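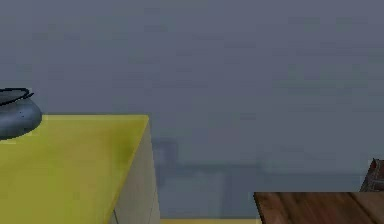
Cunach wants to know if the sim add-on is worth paying for or should they just get the arm and muck about with the free demo rooms. Fair question, and I've had the thing a month, so. Thread.

Background first. Zirkville sell a kitchen arm kit, Kan is the software side. You rehearse jobs in a made-up kitchen, then send the good runs to the real arm. The add-on is the bigger pack of kitchens plus the scoring.

Base pack is 3 kitchens. Add-on takes it to 33. Sounds loads. Some are the same room with the furniture shoved along, so don't get too excited.

The look of it - rough. Blurry walls, wood grain like an old console game, background goes to mush. Yellow cabinet top with a dark grey pot on it, wooden table over on the right, that's the one I've used most. You stop minding after a day or so. The arm doesn't care about pretty.

Setup took me an evening. Installer fell over twice on the licence bit, fixed by logging out and back in. Manual says nothing about this. Of course.

Bit I like most: batch runs. Set up a job, tell it 100 goes, go and make your tea. Comes back with a score sheet and the failures sorted by type. Missed grip, dropped, bumped something, ran out of time.

"Ran out of time" is the default for anything it can't explain btw. Took me ages to twig. If you see a big pile of those, open a few before you start changing the speed settings like I did.

First job I tried was moving a pot from one surface to another. Scored dreadful. Had the grip height wrong, my fault. Second batch miles better, and the numbers were near enough what I got on the real arm later in the week.

Near enough for pots and tins. Not for cloths. Tea towels in the sim behave like cardboard, don't bother.

Camera view settings are a faff. You can drag the viewpoint wherever, but it forgets it when you switch rooms. Save it as a preset BEFORE you switch. Lost half a morning to that.

Lighting slider is good though. Run the same job dim and bright, see if it falls apart. Mine did in the dim one. Would never of thought to check.

Room editor: you can move furniture, change colours, swap worktops. Can't change cupboard heights, which is daft when everyone's kitchen is different. Mine are low. Had to fudge it by raising the arm base instead.

Support. Emailed in April about the cupboard thing, got a proper reply next day from a person who'd read it. "On the list." We'll see.

Laptop wise, mine is middling and it copes if I keep it to 10 runs at once. Any more and the fan sounds like it's leaving. Close your browser first.

Did look at the Skirkstead one before buying. Nicer looking rooms, no batch scoring, and you have to be online the whole time. My wifi is rubbish so that was that. If yours is fine it might suit you better, dunno, only had the trial.

So Cunach - if you've only got one or two jobs in mind, base pack, no question. Learn it on the 3 rooms. If you keep changing what you want the arm to do, get the add-on, the scoring alone saves you hours of standing there watching it miss.

Wouldn't pay full whack for the rooms by themselves tho. Wait for an offer.

Oh and turn off autosave before a big batch. It saves after evrey single run and the whole thing crawls. Settings, then Projects, bottom of the page.

Will add to this when I've tried the drawer jobs. Got one half set up now and the handle keeps beating it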